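I signed up for the robotics club at Alta because I wanted to solder things. I should say that up front, so you know what mood I was in when they announced that the spring project would be done entirely in simulation. No solder and no stripped screws. We would each sit at a laptop and teach two arms to tidy a kitchen counter, and in March we would take our results to the Bamley meet and compete against other people who had also never touched a robot.

The project is called Lill. I have asked what it stands for and been told it doesn't stand for anything.

The task sounds like a chore you would give a six-year-old. There's a pumpkin on a marble counter. Pick it up and put it in the wire basket. The pumpkin starts on one side, the basket is on the other, and the arms are supposed to work out between them who does what.

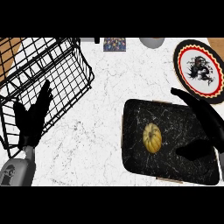 My first complaint is the scoring. Bamley gives you 80 points for the pumpkin ending up in the basket and 18 for not bumping anything else. The last 2 are for "documentation," so now you know what they think of writing things down. Nothing at all for whether your method would survive a different pumpkin, or a counter with crumbs on it. I have never seen a kitchen that clean. My own has a permanent ring from a coffee mug and a stack of mail, and I would love to see an arm trained on spotless marble deal with the mail.

My second complaint is how people talk about the results. Somebody in the club had a run of 43 attempts and announced the thing was "basically solved." I asked how many of those had the pumpkin in a new spot. It went quiet, and then we talked about snacks. I'm not trying to be a jerk about this (my sister says I am succeeding anyway). But if the pumpkin always starts in the same place, you have taught a computer to repeat a motion. A music box can do that.

Then there's the matter of the hands. The club leaders want us to compare the plain two-finger gripper with a full hand, fingers and thumb and all, on the same job. The full hand is what everybody wants to use, because it looks great when you show your parents. I spent most of one evening on it and got a headache. There are so many more joints to worry about, and for one small pumpkin I can't see what you get for the trouble.
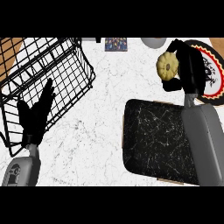
The other camp says the hand will pay off later, when we move on to harder objects. Maybe so. We've been told about the harder objects since I joined, and I'm still waiting to meet one. The club keeps saying we'll get time on the real Irno arm after the meet, too, and I will believe that when I'm standing next to it.

I did learn some stuff, I'll admit. I understand coordinate frames now, which I didn't in the fall, and I can read an error log without wanting to lie down. I also found out that a simulated pumpkin can slide straight through a simulated tray if your settings are bad enough, and I laughed at that for a good while.

I'm still going to Bamley. I'm using the two-finger gripper, and I'm moving the pumpkin before every test even though it makes my numbers look terrible next to everyone else's. If they ask me about it at the judging table I have an answer ready, and it's longer than two points' worth.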